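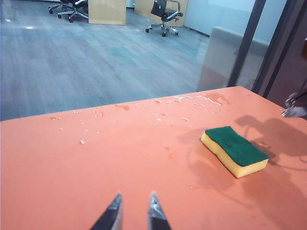 Section 2. Routine Care of Your Pledden Tabletop

2.1 Spills

Your top will get wet. The finish puts up with water for an afternoon and with coffee for a good deal less, so deal with spills on the day they occur.

1. Clear the top. Cups count.
2. Soak up standing water with a dry cloth, starting at the far edge and working toward yourself. Going the other way delivers it to the floor.
3. Dampen a two-layer kitchen sponge and wring it out over the sink.
4. Wipe with the foam side in long, overlapping strokes. Check for stray droplets by crouching until the light catches them.
5. Dry with a second cloth.

NOTE: Wet patches look darker than the rest of the top. Let the surface dry before you call us about a stain.

2.2 Stuck-on marks

1. Mix 2 capfuls of Barbier cleaner into 200 ml of lukewarm water.
2. Apply with the foam side and wait 2 minutes. Staring at it does not help.
3. Wipe again, foam side only, then rinse and dry.

CAUTION: Keep the scouring side off the top. It removes marks by removing the finish they were on, and the warranty takes a dim view of this. 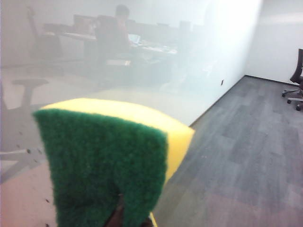

Two-layer sponge: green scouring pad, pale yellow foam.

2.3 Sponge care

Rinse after use, squeeze, and stand it on its edge. Replace it when the foam begins to crumble — or when you can smell it from the doorway. Ukwood refills fit the Zirovov sink caddy.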